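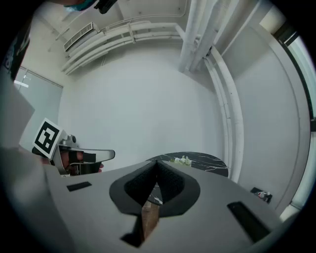 I put off buying a new table for the back room for far too long, mostly because the old one did the job and I'm the sort of person who forgives furniture almost anything. But in January I gave in and ordered the Bralik table with the black marble top, and having lived with it ever since I feel ready to say a few words (well, more than a few, you know me by now).

Mine came from Simões, the little furniture place in Zultville, and cost £839 with delivery to Tinport. That is more than I have ever spent on a table and I did have to go and sit down afterwards. Two very patient delivery people brought it in, and it was up and standing in 81 minutes, tea included.

The top is the whole point. It's black with thin white veins running through it, and I still find myself following them with a finger while I'm on the phone. The room has white walls and a pale grey door, so I did worry that something so dark would look gloomy – it doesn't at all! A few white flowers with a bit of green leaf look lovely against it, far better than they ever did on my old pine.

Now for the grumbles. Black marble shows everything. Dust, crumbs, fingerprints, the ring from a glass you were sure was dry. I wipe mine down with a soft cloth and warm water up to 3 times a day when the family is here, and I keep lemon and vinegar well away from it. It's also very heavy, so do choose your spot before it arrives – I wanted mine moved a foot to the left the next morning and had to wait for my sons to visit. And it is cold under bare arms at breakfast, which I hadn't thought about and rather mind.

Would I buy it again? Yes, I think so, though I'd ask for the felt pads to be fitted before delivery, as mine turned up in a separate parcel a week later. Four stars out of 5 from me, and I'll add a note in the summer if the polish starts to go.

Posted 2/26/26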